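Week two on the packing job

I've had a few emails asking what I do all day now, so I'm writing it up properly this time.

The job is at Dratumance, in the unit on Zaslow Road. I show a robot how to pick things up and put them in crates, by working the arms from a chair while the computer records every movement. Each go is called a take. Fomisard, the customer, wants 800 good takes before they try any training. We are at 600 and I did a fair share of those, mostly in the afternoons.

The first thing I learned was to slow down. At home I would grab a bag by whatever bit is nearest. With the controllers you have to decide which bit, open the fingers wide, come down straight and then close. If you dither halfway, the dithering gets recorded too, and the robot may well learn to dither. Kekeli Appiah, who trained me, made me throw away my first 8 takes for that reason. Fair enough. They were bad.

Bags are the worst. A box stays the shape it was. A plastic bag gives way when you squeeze it, and you can't feel any of that through the handles, so you go by eye. I aim for a corner or a fold that stands up a bit and try to come at it with one finger either side. The flat ones I leave until I've warmed up.

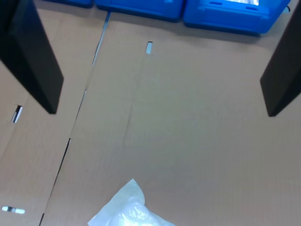 Alhassan thinks I should miss on purpose now and then, so the robot also sees how to have a second try. I wasn't keen, as I'd spent a week trying not to miss. We agreed on a separate folder for those takes, and I do 4 of them at the end of a shift. They are harder to do well than the clean ones, as a put-on miss looks put on.

The other thing is where the bag starts. It has to be somewhere different each time, and I'm bad at that. Left alone I put it more or less in the middle, facing me. I've started chucking it down without looking, then going back to the chair and dealing with whatever I get.

My shoulders ache less than they did in the first week. I moved the chair closer and put the armrests down, which helped more than the stretches did. If anyone else does this sort of work and has found decent gloves for the controllers, let me know, mine go sticky by three o'clock.

Next up is two bags at once, one in each hand. I had a quick go before I left and dropped both.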